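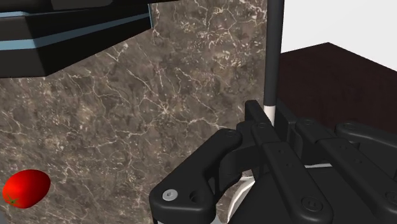
Flumar Kitchen Collection Kit

Flumar is a simulation and teleoperation package for recording manipulation demonstrations in home kitchens. An operator drives a simulated arm and three-finger hand with a handheld controller, and every run is saved as a training example with camera views, joint positions, finger commands and a text label for the task. It is sold by Trisness to labs and product teams that need kitchen data before their hardware is ready, or that want more variety than one test kitchen can give them.

What is included

Flumar recorder software, one workstation license
30 kitchen layouts, with stone, wood and painted surfaces
88 small objects, including produce, dishes and utensils
19 task scripts with reset positions
Export tool and sample training configuration
Handheld controller, cable and desk stand

How collection works

The operator picks a task script and a layout. The recorder places the objects, draws a surface material and lighting setup, and waits. Recording starts on the first controller movement and stops when the operator presses the end button. Each run is then marked keep, discard or review. Runs marked review go into a separate folder and are left out of exports until someone changes the mark.

Objects can start well away from the hand. We recommend leaving this on. Policies trained only on short reaches tend to do badly when the object is at the far side of the counter, and a long approach costs the operator only a few extra seconds.

Camera views

The default setup saves a wrist view and a fixed room view. In the wrist view the fingers cover part of the counter for much of the run. Keep the wrist camera mount the same across a whole dataset. If you change it, start a new dataset and give it a new name, as the export tool will not merge the two.

Surface materials

Counters and backsplashes can be drawn from the same stone or from different ones. Heavily veined stone is harder for a vision model than a plain top, so the recorder lets you set what share of runs use it. The factory setting is 70 percent plain.

Labels

Each task script carries a default sentence, such as "pick up the tomato." Operators can type their own wording before a run. Both are saved.

Export

Runs export as one folder per episode, with video, a table of states and actions, and a settings file. Discarded runs stay on disk until you delete them.

Requirements

A Linux workstation with a supported graphics card and a free USB port. The recorder runs without a network connection after activation.

Not included

Physical arms and hands. Customers using the Sitport controller bridge can replay recorded actions on their own hardware, but the bridge is a separate purchase and needs its own safety setup.

Ordering and support

Additional layouts are sold in the Ghiță expansion pack. For quotes and license transfers, write to Hernán Ayala in Trisness sales and include your license number if you have one.

Page updated Dec 15, 2022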